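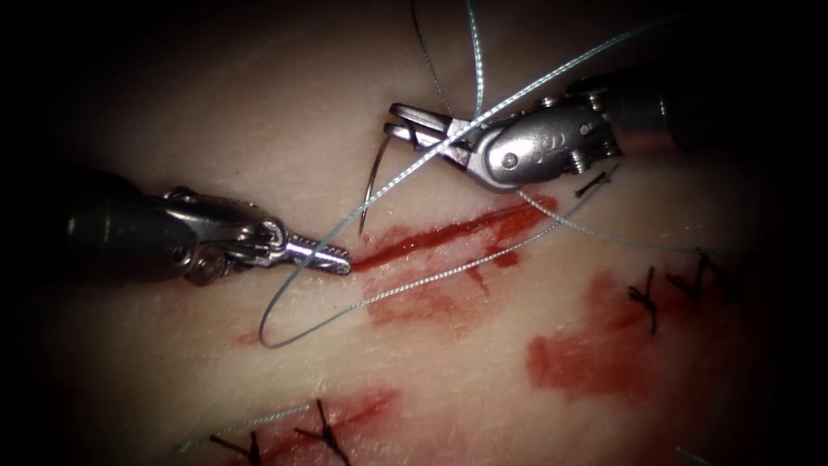
About Zurenden

Small shop, 14 people. We write bench rules for robotic suturing practice and check that labs stick to them. Started by Gwendolyn Mbeki and Trygve Vik, who both got tired of every lab doing it their own way.

What we check

Pads first, then instruments, then logs. Our rule book is called Triritz and it's short on purpose. Needle stays in view when it's in the jaws. Jaws closed before an instrument gets parked. Old thread tails trimmed short so they dont snag the next stitch. Every run gets logged, bad ones too.

A practice pad can carry several stitched cuts, blue thread or black. Fine by us, if each one has its own line in the log.

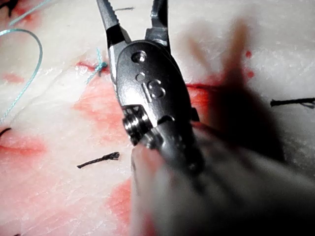

Who we work with

Training labs mostly, plus Pawlak and Cludetti on instrument checks. 453 bench reviews so far. Next rule update is out in October, comments welcome untill then.

Want a review? Write to Trygve. Send your last 19 log sheets with the request.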